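Hommont sets wire and water work for Siu feature

Hommont has confirmed the second-unit plan for its next action feature, shot under the working title Nulport, with principal photography due to start in December at the Dreten stages. The notice, dated 2024-09-15, gives the first technical details of a production that has so far released little beyond its title and its director, Pao-chu Ng.

The film follows a harbor pilot drawn into a smuggling case in the fictional port of Siu. Most of the harbor exteriors will be built on the backlot. A water tank next to the main stage will be used for the boat interiors and for the closing fight, which is staged on a listing car ferry. The ferry deck is being built in sections on a tilting base, so that the angle can be changed between setups without striking the set.

Stunt coordinator Vlasta Lukáč will run the second unit. Her department has been assigned 40 shooting days, against 50 for the main unit, and the two schedules overlap for most of the winter. Lukáč has asked that the principal cast complete 7 weeks of training before the first fight is shot. The program covers falls, breath-hold work in the tank and basic wire handling.

"The deck moves, so the footwork has to be learned on something that moves," Lukáč said. "If the actors rehearse on a flat floor they will place their weight wrong on the day, and we lose the take."

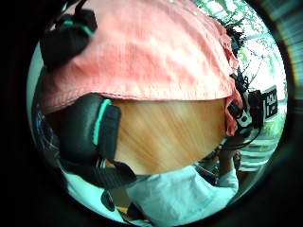 Vol. 7, No. 3

Three sequences are listed as requiring a full technical rehearsal: the ferry fight, a chase across container roofs, and a fall from a loading crane into open water. The crane fall will be performed by a double on a descender line, with the line removed in post. The chase will be shot in longer takes than is usual for the genre, using a cable camera that runs parallel to the containers. Ng said the edit will keep cuts inside a fight to a minimum.

"I want the audience to know where each person is standing," Ng said. "That means the distances are fixed early, and the lenses are chosen after the blocking is finished."

Visual effects will be limited mainly to wire removal, sky replacement and extension of the harbor behind the built sets. The container roofs will be covered with a non-slip coating, painted to match the surrounding steel. Fire effects are planned for one sequence only and will be shot at the end of the schedule, after the ferry deck has been released by the main unit.

Casting for the lead has been completed, but Hommont is holding the names until contracts for the supporting roles are signed. The company said the script is locked except for the final scene, which exists in two versions. Both are budgeted, and Ng will decide between them before the tank is filled. No release date has been set.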